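The Slow Business of Pushing a Button

For a while now the same question has come up at every family dinner I go to. When is a machine going to do the dishes? My sister asks it, my neighbor asks it, and last December a man repairing my furnace asked it while lying on his back in my basement.

I usually say that it depends on the dish. Robots are good at jobs where every part arrives in the same spot, facing the same way. A kitchen or a small repair shop has nothing like that. A drawer sticks, a switch is stiffer than the one next to it, and a person deals with both before noticing.

Cetadia, a small company that tests robot arms for buyers, works on the dull end of the problem. It wants to know if an arm can find a knob, take hold of it and slide it to the right number. Its people talk about edges a lot. Most of the trouble comes in the last half inch, when the fingers are close to the thing they want and the arm has to decide where one surface stops and the next one starts.
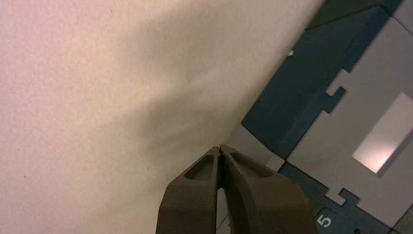
Arif Ekanayake thinks the half inch gets too much attention. A shop owner, he says, does not care how neatly an arm finds an edge. He cares what happens on the 3,000th try, late in the shift, when a part has worn down and the light from the door has changed.

He has a point, and the buyers I spoke with mostly agree with him. Birnico, which packs hardware kits, gave an arm 22 jobs off its own floor and kept it on nine. The other 13 went back to people. Pressing a lid shut was fine. Feeding a wire through a slot was not, and no one there expects it to be fine soon.

Storeo went about it the other way and tried house chores in a rented apartment. The arm could turn on a lamp and start a washer. It could not be trusted with a fitted sheet. A single load of towels took 41 minutes to fold, and the manager told me she could have done it during a phone call. 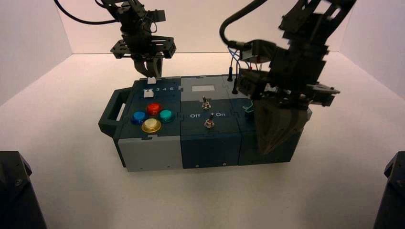 Chores are mostly small controls and awkward objects, one after another, and each wants a different touch. A push button forgives a sloppy finger. A slider does not, and a switch has to be moved far enough to click over and then left alone. That is why I like a test with several kinds in one place, such as arcade-style buttons in different colors, a slider next to its numbers and a metal toggle set between Off and On. An arm that can manage only one of them is a one-job machine. Plenty of those have been sold already, and they do sell well.

Two arms help. One can steady a thing while the other works on it, the way you hold a jar. They also get in each other's way, and they double the price. Kramer, a repair shop with a long bench and a short budget, looked at a two-arm setup this spring and decided to wait. The owner told me he would look again when an arm can change a fuse without someone standing beside it.

My furnace man got the same answer, more or less. He said he would keep his tools, and asked me to hold the flashlight a little higher.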